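Cloth-folding software learns when to give up

18/10/2018
By the Brinstead technology desk

Memerlow, the Brinstead firm that has spent longer than it would like teaching machines to tidy up after people, has released the second version of its planning software for cloth. The headline feature is that it knows when to stop.

The package is called Plastano. It takes in pictures from a camera mounted by the gripper, makes a guess at where the edges and corners of a garment might be, and picks the next place to pinch. The first version did this too, with great confidence and mixed results. Given a shirt it could not make sense of, it would lift it, drop it, look at the new heap and start again. In one run the company now admits to, it did so 97 times before someone went over and switched it off.

Version 2 keeps a running score of how sure it is about the cloth. If three lifts in a row leave it no wiser, it puts the item to one side and asks for a person. Memerlow calls this "graceful deferral". Anyone who has shared a house with a teenager will have another name for it.

The trouble with cloth, as the firm's release notes explain at some length, is that it has no fixed shape. A mug seen from the wrong side is still a mug. A towel seen from the wrong side might be a sleeve. The old planner tried to rebuild the whole garment in its head before making a move, and this took so long that visitors to the Brinstead site tended to wander off. The new one is content to find a fold it can get hold of, lift it into a peak, and have another look while the cloth hangs. Planning time for a single pinch has dropped to 429 milliseconds, on the company's own figures and the company's own computer.

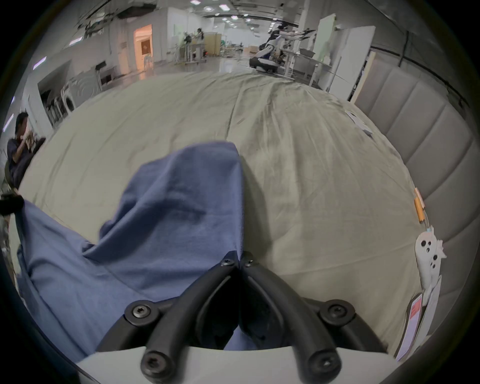
Pinch and lift: two fingers get a grip on a blue cloth over a creased sheet at the Memerlow workspace.

Clutter has had some attention as well. The earlier software liked a clear surface and sulked without one. Any stray object near the cloth was liable to be treated as part of it, and the release notes record a long and fruitless attempt to fold a paperback. Plastano now marks out anything stiff before it begins and plans round it, so that cards, pens and game controllers can stay where their owners left them. The notes add that dark socks on dark bedding "remain an open question", as they do in most homes.

Much of the work has gone into things that will never make a good video. There is a replay tool which lets a developer step back through a failed lift and see what the planner believed at each point. There is a log format that no longer fills the disk overnight. The settings file, once a single page of unlabelled numbers, has been broken up and given comments, some of them apologetic.

Sotelo, which runs a hotel laundry service and has had early access since May, reports that the software now passes 16 per cent of items to staff on its mixed loads. It does not say what the figure was before, though it describes the change as "a relief to the night shift". The firm has kept its fitted sheets out of the trial. Memerlow says support for elastic corners is planned and gives no date, and on this subject it would be unkind to press.

The planner and the replay tool can be downloaded now by existing customers. The part that recognises cloth is licensed separately and needs a fairly serious graphics card. Those moving up from the first version are warned that their old settings will not carry over, and that the default number of retries has been lowered from "unlimited".

Memerlow will show the software folding tea towels at its open day in Brinstead next month. Visitors are invited to bring their own, provided they are clean.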